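Capítulo 7. Fallos de coordinación en células de dos brazos

Los capítulos anteriores trataron los fallos de un solo brazo: pérdida de referencia en un eje, sobrecarga de un servo, pinza que no cierra. Cuando dos brazos sujetan la misma pieza aparece otra clase de avería, más difícil de diagnosticar, en la que cada brazo funciona bien por separado y el conjunto falla.

El caso de referencia procede del taller de Rarnmont. La célula, montada por Stastside con el controlador Skukent, debía trasladar piezas de plástico con mango entre dos pinzas. En el ciclo 2.513 la pinza derecha se detuvo 400 milisegundos antes que la izquierda. Ninguno de los dos controladores registró error, porque ambos estaban dentro de su tolerancia individual. La pieza giró, se soltó por el mango y golpeó el soporte de una cámara. No hubo heridos. El operario tenía la mano fuera de la zona de trabajo, aunque la puerta del cerramiento estaba abierta.

La revisión encontró dos causas. La primera era un desfase entre los relojes de los brazos, que crecía con cada ciclo y solo se corregía al reiniciar. El manual pedía reiniciar cada 2.000 ciclos y el turno de octubre no lo había hecho. La segunda era la falta de una parada común: el paro de un brazo no obligaba al otro a parar.

Al terminar este capítulo, el alumno deberá saber:

distinguir un fallo de brazo de un fallo de coordinación;
leer en paralelo los registros de dos controladores;
calcular el desfase admisible para una pieza rígida;
comprobar el circuito de parada común antes de poner en marcha la célula.

El procedimiento Güler, que se desarrolla en el apartado 7.3, consta de 19 comprobaciones. Las primeras se hacen sin tensión y con los brazos apoyados. Las que exigen movimiento se hacen a velocidad reducida y con el cerramiento cerrado. 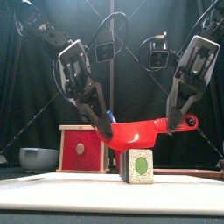
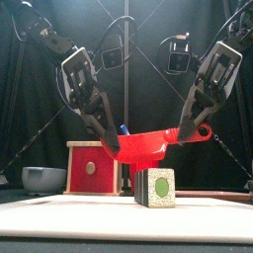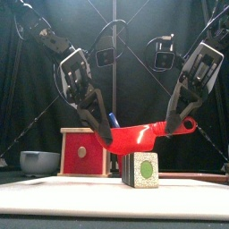
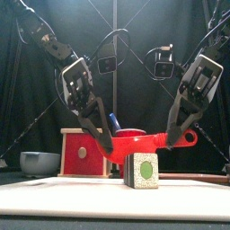
Figura 7.1. Trabajo con dos brazos sobre una pieza roja con mango.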